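Chapter 7
From Looking to Doing: Perception for Picking Up Small Things

By Adoración Cuesta and Nuria Villanueva
Updated in July | 178 shares | 7 comments

If you have worked your way through the chapters on motion, you now own a piece of software that can send a gripper anywhere you like, smoothly and without knocking over the lamp. That is a fine thing to have! And yet the first time most students point it at a real pile of household goods, it sits there with nothing to say, for the simple reason that no one has told it where anything is. This chapter is the start of the cure. We are going to write the part of the program that looks, and we will take our time over it, with snacks for company.

Our working material is the Keltside set, 2150 short recordings made with hand-held grippers in ordinary rooms. Every recording is seen from the gripper itself, so the blue finger pads are nearly always somewhere in view.

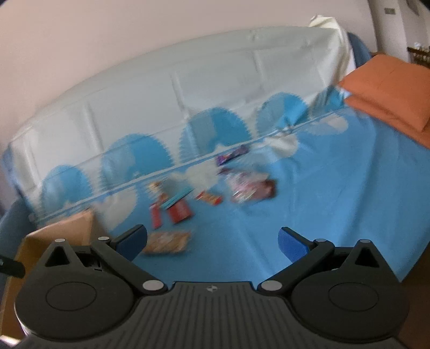
Nuria Villanueva

Before you write a line of code, spend a minute with a view like this one and ask what the software has to settle. The pads are wide apart and holding nothing, so the grasp state is "open" — that much is easy. The packets on the blue sheet are harder. They are small and bright, and they are smeared by motion, so a detector trained on crisp catalog pictures will give you a low score for nearly all of them. Please resist the urge to lower the threshold until something lights up (we have both done it, and we both regretted it). In Section 7.2 we carry the scores forward over several views and let them build up, and you will find the Nenel tracker does most of this for you once its settings are right.

There is a second trouble, and it is about background. A blue pad over a blue sheet is a poor target for any rule based on color alone. Galanis, the calibration tool from Chapter 4, gets around this by working out where the pads must be from the joint angles, and then checking the picture only near those spots.

Containers bring their own questions. A planner needs to know which items are in the box, which are beside it, and how far the walls stand in the way of the fingers.

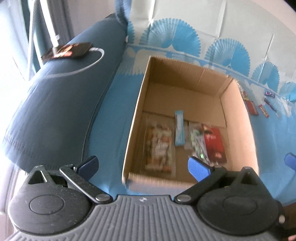
Figure 7.1. Gripper over an open cardboard box, with packaged snacks inside and on the blue covering to the right.

Notice that the right pad hides part of the green bag and the red package. Your program should keep believing in both of them. We call this holding a belief through occlusion, and the Lillthorpe planner stores it as a single number per item, which fades slowly while the item is out of sight. How slowly is up to you, and Exercise 3 lets you try a few values and watch what goes wrong with each.

Clear wrapping deserves a word too, as the detector may latch on to what is printed inside the bag and miss the bag's true outline. We come back to that in Section 7.4, after the basics of masks.

Related chapters
Chapter 4: Calibration with Galanis
Chapter 6: Smooth Paths in Tight Rooms
Chapter 8: Choosing a Grasp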